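Treltimach Dishes – read me first

Hi, and thanks for downloading this! Treltimach Dishes is a set of photos and short clips of tableware being put away, taken out, stacked and shuffled around on a kitchen-style tabletop. I started it in October because I wanted pictures of ordinary plates doing ordinary plate things, and everything I could find was either catalog shots on white or restaurant food with the plate hiding under it.

Version and date
This is release 5, put up on 11th November. If you have an older copy, please toss it. The folder names changed and your paths will break (sorry, I know, I said that last time too).

What you get
874 clips, sorted into 13 folders, one per activity. Each clip has a matching text file with a one-line note I typed myself, things like "plate into rack, back slot" or "bowl moved over to make room". There's also a stills folder with 260 single pictures for people who don't want to deal with video. The big file called plestard.csv ties it all together. Plestard was my working name for the project before I settled on this one, and I never got around to renaming the file.

Columns in the csv
clip: the file name, no extension
folder: which activity it belongs to
item: plate, bowl, cup, utensil or other
color: my own word for it, see below
start, end: seconds, one decimal place
note: same text as in the note file

About the colors
Colors were the hardest part, and I bought a mixed set on purpose, so I have only myself to blame. I kept the names short – blue, teal, pink, purple, orange – and I wrote down what a thing looks like in that clip. The same plate can come out pale in one clip and a good deal stronger in another, and so the label can change too. If you need one fixed label per object, use the Nassar list in the extras folder, where I went back and gave every dish its own ID.

About the clutter
I left normal stuff on the table. Scissors, markers, a cloth, whatever was out. I did try a batch with everything cleared away and it looked like a showroom, so it's in its own folder called botedlow and you can skip it.

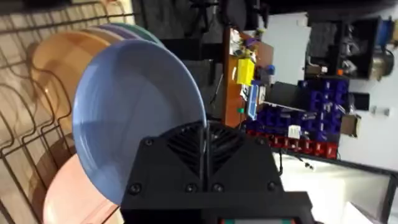
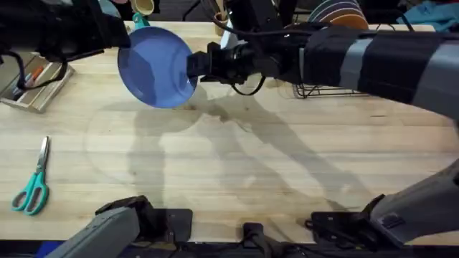 Known problems
Plates standing on edge hide each other, so a plate at the back of the rack may only show as a bit of rim. I labeled those anyway if I could tell the color. Some start times are off by a beat, mostly in the bowl folders, which I did first and late at night. Shadows can be pretty heavy on the tabletop clips and I haven't corrected for them. A few notes still say "dish" where I meant "plate".

Using it
Free for anything, including work stuff. A mention would be lovely but I won't chase you. If you fix labels, send me the csv with your changes and I'll fold them into the next release.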